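Setting Up the Two-Handed Cube Cell (and Checking What the Setup Script Tells You)

Posted by Berwyn Yorath, 10/31/24

The Gralo setup script ends with a green line that says "hands ready." I have stopped believing it. It checks that every joint answers on the bus. It doesn't check that a fingertip is where the software thinks it is, and for in-hand work with a puzzle cube that is the only thing I care about.

What follows is how we bring up the cell at Kerninbridge. Allow 40 minutes the first time. Ruba Saliba claims she can do it in 12, and I'd like to see her notes.

1. Place the tray

Put the round brown tray between the arms and leave it there. The Yammine guide wants you to measure its position to the millimeter. We tried that in August and saw no difference worth the trouble. Set it by eye, then let the head camera find the rim.

2. Place the cube

Scramble it first. A solved cube shows the camera one flat color per side, and the pose estimate will look much better than it deserves to. Stand it on the tray near the middle, with the top face clear.

3. Hover one hand, park the other

Run the hover routine on the right arm with the left arm parked outside the tray, fingers partly closed. Please don't run both at once to save time. Hadi Karaki did, and we spent the afternoon working out which arm had the bad offset. 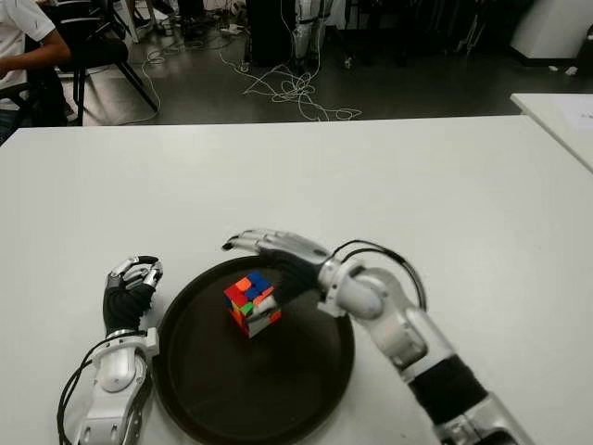

Hover check from the head camera: right hand over the cube, left hand parked beside the tray.

Look at the gap between the palm and the cube's near corner. If the routine says it is holding height and your eyes say the palm is sinking, go with your eyes and hit the stop. Also look at the black cable that loops over the right wrist. It needs enough slack to stay in an arc when the wrist turns. Pull it tight and you will get position errors that the log blames on the motor.

4. Look at the fingers from below

I would keep this step if I had to drop all the others. Switch to the wrist camera and compare the fingertips with your reference view. You want to know three things:

Are the gaps between the fingers close to even?
Does the curved finger touch its neighbor when it shouldn't?
Is the thumb clear of the rest? 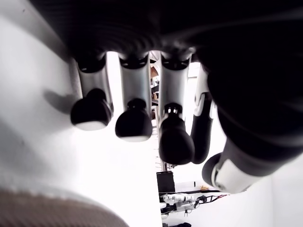
Wrist camera view. Check the spacing of the silver fingers and how near the curved black one comes to the tip beside it.

A near touch like that may be fine in one pose and a jam in the next. Close the hand slowly, open it, and look again. If the tips come back to a different place, rerun the zero routine for that finger only. Full-hand zeroing is what the manual suggests, and in my experience it moves the error to some other finger.

5. Cycle before you trust it

Raed Daher's rule is 82 open-and-close cycles per hand. I don't know where the number came from and neither does he, but shorter runs have missed faults for us. Check the fingertips again afterward.

The Jirkden plug-in offers to do all of this with a "health score" out of 400. Ours gave a near-perfect score to a hand with a loose fingertip. Install it if you like graphs.

Send corrections to Nour Shboul, who keeps the reference views.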